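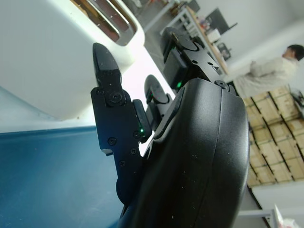
Unit 4: Heat Transfer and Browning in Bread
Course notes, Introductory Food Science
Instructor: Aoife Mulcahy

Read this handout before the Unit 4 lab. Bring it with you, along with the moisture worksheet from Unit 3. The baking chapters in the course reader cover the same ground in more detail, but the notation below is the one used on the exam.

4.1 What changes when bread is toasted

Fresh sandwich bread is an open foam of gelatinized starch and set gluten. Most of its water is held in the starch gel. Toasting drives water out of a thin outer layer, raises the temperature of that layer well above the boiling point of water, and starts the browning reactions. The inside of the slice stays at or below 100 degrees C as long as it holds free water.

Two zones are therefore treated separately in these notes. The dry zone is the outer layer, where water content is low and temperature can climb. The moist zone is everything inside it. The boundary between them moves inward as toasting goes on. In a thick slice the two dry zones never meet. In a thin slice they can, and the result is closer to a rusk than to toast.

4.2 Modes of heat transfer

Radiation. The heating wires in a household toaster glow orange and give off most of their energy in the infrared. The surface of the bread absorbs it in a very shallow layer. Radiation is the main mode in a slot toaster.

Convection. Air between the wires and the slice is heated and rises out of the slot. It carries off water vapor and delivers a small part of the heat.

Conduction. Heat moves from the surface to the center through the cell walls and the gas in the pores. Bread is a poor conductor, and a dry crust is a poorer one than moist crumb. Conduction is the main mode when bread is toasted in a skillet, where the contact points brown first.

For a surface at absolute temperature T, emitted power per unit area is

q = e s T^4

where e is the emissivity and s is the Stefan-Boltzmann constant. Temperatures must be in kelvin. Every year several lab reports use Celsius here and lose the points for the whole section.

The peak wavelength of the emission follows from Wien's law. For problem 1, use the value 3000 micrometer-kelvin for the constant in place of the tabulated 2898. The rounding is deliberate and answers should be given to one significant figure.

4.3 Browning reactions

Maillard reaction. Reducing sugars react with amino groups, chiefly those of lysine, to form a large family of aroma compounds and brown polymers called melanoidins. The rate depends on temperature, pH, and water activity. It is slow in very wet systems, where the reactants are diluted and the temperature is held down by evaporation, and slow again in very dry ones, where the reactants cannot move.

Caramelization. Sugars break down by heat alone, without amino compounds. Fructose begins at a lower temperature than sucrose. In lean bread this makes a minor contribution. In brioche and other sweet doughs it matters more.

Charring. Beyond the useful range, the solids break down to carbon and bitter volatiles. A charred patch absorbs radiation better than the pale crumb beside it, so it heats faster and tends to spread.
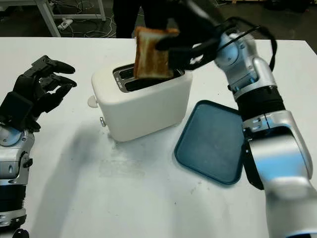

Color is the usual index of browning, and it is measured on the L* scale, where 0 is black and 100 is white. Untoasted white crumb reads high. Take readings at the center of the slice and at two points near the crust, and report all of them. An average by itself hides uneven heating, and the grader will ask for the separate values.

Dough formula also affects color. Milk solids supply lactose, a reducing sugar that yeast does not ferment, so milk bread browns sooner than a lean loaf at the same setting. Long-fermented doughs may have less sugar left and brown more slowly. Stale bread has usually lost some surface water and reaches the browning range earlier.

4.4 Water loss

Mass loss is computed on the starting mass:

loss (%) = 100 x (m0 - m1) / m0

where m0 is the mass before toasting and m1 the mass after. Weigh the slice as soon as it is out. Toast left on a plate traps vapor on its lower face, the dry zone takes up water again, and the texture goes from crisp to leathery. A wire rack slows this. Crumbs that fall off between weighings must be collected and included in m1.

Crispness is related to the glass transition of the dry zone. At low water content the starch and protein matrix is glassy at room temperature and breaks with a sharp sound. Added water acts as a plasticizer and lowers the transition temperature. Once it falls below room temperature, the crust bends.

4.5 Lab procedure

Work in pairs. Each pair receives one loaf, coded Surkia (lean white) or Fillau (milk bread). Do not swap loaves between benches.

1. Cut slices to a thickness of 11 mm with the slicing guide. Discard the heel.

2. Record m0 and the three L* readings for each slice.

3. Run one empty cycle, then wait 20 minutes before the first test slice so that all pairs start from the same condition.
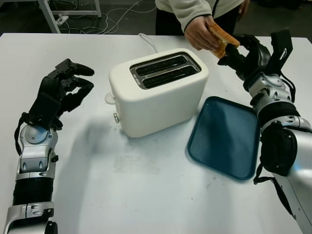
4. Toast the first slice at the lowest setting. Record m1 at once, then L* at the same three points.

5. Repeat with a new slice at each higher setting, with the same waiting time between runs.

6. Plot mass loss against L* for the center readings. Mark any slice with visible charring.

Reports go in the box outside Room 254. The box is emptied Saturday at noon.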